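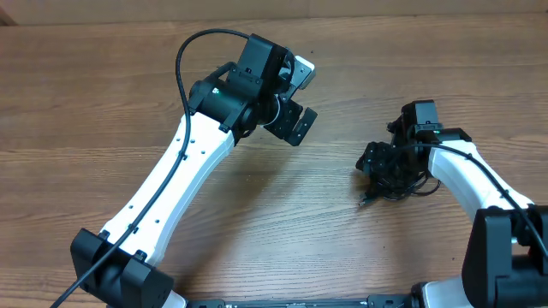

Refinishing the Worktable in Room 202
Nusrat Usmani
Materials and Maintenance, Individual Project Report
Trirnthorpe Technical College
Submitted Jan 9, 2021

Background

The wooden worktable in Room 202 gets used by every section of the course. When I took it on as a project the old finish had worn through along the front, and the surface there felt rough to the hand. Cups had left pale rings near the middle. There was also a gray patch at the left end from a plant pot that sat there for most of a school year. The instructor asked for a surface that could be wiped with a damp cloth and would not need attention every term.

My aim was to clean the top, take off what was left of the old finish, and put on a new one without changing the color more than necessary. The legs and the lower rails were left out of the project.

The wood

I was not able to find out what species the top is. The department has no record of the purchase, and the two people I asked gave different answers. It has a warm brown color with darker streaks and lighter tan bands running along the grain. I decided the species did not matter much for the choice of finish, but it did matter that the color varied so much from band to band. A stain would have made the dark streaks darker and might have left the light bands blotchy, so stain was ruled out at the start.

Test pieces

The Kasthorpe shop gave me offcuts of a similar brown wood. I tried three finishes on them: a boiled linseed oil, a water-based clear coat, and Wekel hard wax oil, which the shop already had open. Each piece got a few drops of cold coffee and a few drops of water, left for 20 minutes and then wiped.

The linseed piece looked good but kept a faint coffee mark. The clear coat kept no mark at all, though it gave the wood a slightly plastic feel and I did not like how it would have to be sanded back completely for any repair. The hard wax oil kept a very light mark that came off with a second wipe. I chose the hard wax oil mainly for repairs. A worn area can be rubbed down and oiled again by itself.

Preparation

The top was washed with mild soap and left overnight. I scraped off the loose finish with a card scraper, then sanded by hand with 100 grit paper on a cork block. All sanding was done along the grain. I had borrowed an orbital sander for the first hour and gave it back after it left swirls near the far edge. Those took longer to remove than the old finish did.

The cup rings came out with sanding. The gray patch did not. I treated it with oxalic acid solution, wearing gloves and goggles with the windows open, rinsed it well, and let it dry for a full day. The patch is lighter now but can still be found if you know where it was. I did not repeat the treatment.

After that I went over the whole surface with a finer paper, vacuumed it, and wiped it with a lint-free cloth.

Applying the finish

The oil went on with a white pad, thinly, in strips from one end to the other. The excess was wiped off before it got tacky. The second coat went on the next day. My first coat was too heavy near the right-hand end and stayed sticky overnight, so I rubbed that part down with a fine pad before continuing. Used cloths were laid flat outside to dry before they went in the trash.

The oil brought out the streaks more than the test pieces had suggested. The overall color is a little deeper than before.

Results

I repeated the coffee and water test in one corner after the finish had cured. Water left nothing. Coffee left a light mark that wiped away. The front edge is smooth again. One can of oil was enough, with nearly half left over, and it is stored in the metal cabinet with the project label on it.

What I would change

I would test on the underside of the table as well as on offcuts. I would also skip the power sander completely on a top this size. The Ruawai building has a similar table, and the instructor has asked whether the same method could be used there in March. I think it could, but someone should check first whether that top is solid wood or veneer. I did not have a chance to look at it.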